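Snack bench automation: equipment plan update
8/22/23
To: Mansa Osei
From: Uldis Ozoliņš

Hi Mansa, quick one before the September budget round. I'm still keen as mustard on this, and I reckon the Sostel money is going where we said it would -- mostly! Both shots are of the Prinbridge bench with the snack range on the clear stepped stand.
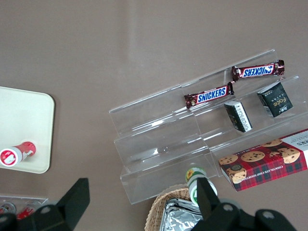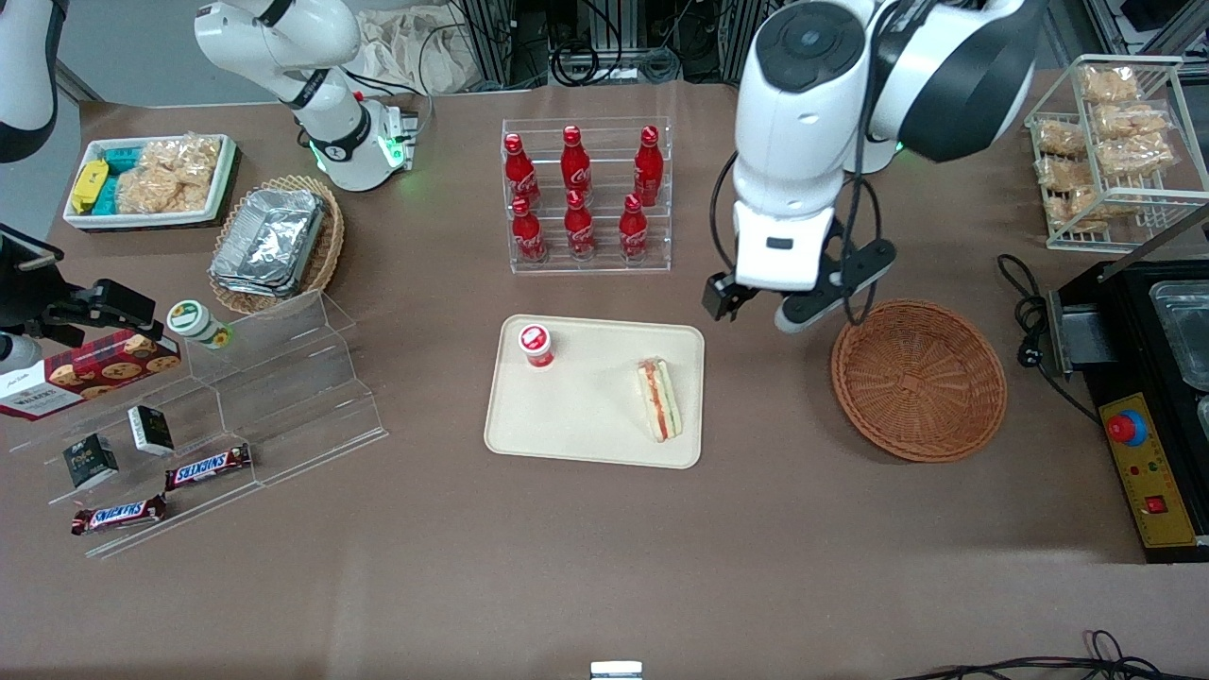 Grippers
I'd like to keep the two-finger ones and buy spare fingers. Plodix quoted $298 a set and I'm asking for five sets, so we're not stuck waiting on the post when one gets chipped. Chocolate bars have been easy on us. Boxes sitting at an angle are the fiddly bit (I've changed my mind twice about finger pads, sorry).

Stands and baskets
Mansour wants $406 for a second lot of stands, trays and baskets. I'd say yes -- colour doesn't matter, but the tiers need to match what we've got or we're teaching every pick again.

Not asking for yet
A third arm. I know I brought it up at the last catch-up! Let's get a full month out of two first.

What I need from you
A yes or no on the fingers, please, as the Plodix quote runs out in five days. The stands can wait for September.

Cheers,
Uldis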